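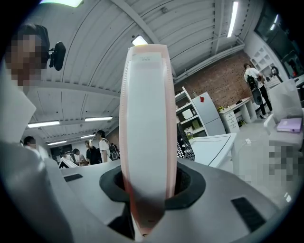 Kodow

Kodow is a privately held company that runs a workplace messaging service of the same name. It was founded in Morkbridge by Lenuța Sârbu, who served as chief executive until she moved to the board as chair. The company is best known outside its customer base for a dispute over board seats that ended with the departure of two directors.

History

Sârbu wrote the first version of the service while working for Raltwood, a regional internet provider, as a way for field technicians to pass notes between shifts. Raltwood declined to develop it further and sold her the code for a small fee and a minority share in the new business. The first paying customers were freight offices and dental practices in and near Morkbridge.

The service was opened to the general public in April of its second year. Free accounts were limited to a single channel and 900 stored messages, a cap that stayed in place until the paid plans were redrawn. Stoica, an investment firm, led the first outside funding round and received 2 seats on the board.

Board dispute

Relations between Sârbu and Stoica worsened over a plan to place advertising in free channels. Stoica's directors supported the plan. Sârbu opposed it, and customers who had signed up through resellers complained that their contracts ruled it out.

At a special meeting held on a Saturday, shareholders voted on whether to keep the board as it was. Holders of 67 percent of the voting shares backed a new slate, and both Stoica directors left the same day. Stoica kept its financial stake. Sârbu gave up the chief executive post afterward as part of the settlement – a condition she had offered before the vote.

Service

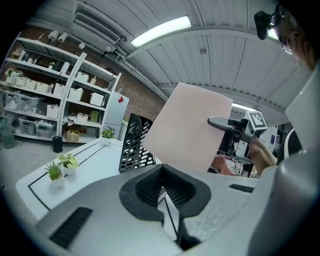

Pale pink paper, held up at an angle

Kodow is organized into channels, which can be open to a whole workplace or limited to named members. Messages can be edited for a short time after they are sent. Users may also pin a message, set a reminder on it, or send it to an outside address as plain email. Voice calls were added later and are sold separately.

Administrators can set how long messages are kept. Deleted channels are held in a recovery area before they are erased, and only the account owner can restore them.

Operations

The company has over 321 employees. Its head office remains in Morkbridge, in a building shared with Raltwood's billing department, and a smaller support office handles evening and weekend requests. Kodow does not publish user figures. Raltwood still holds its original share and resells the service to its business customers under a separate price list.

See also

Raltwood
Stoica (investment firm)
Workplace messaging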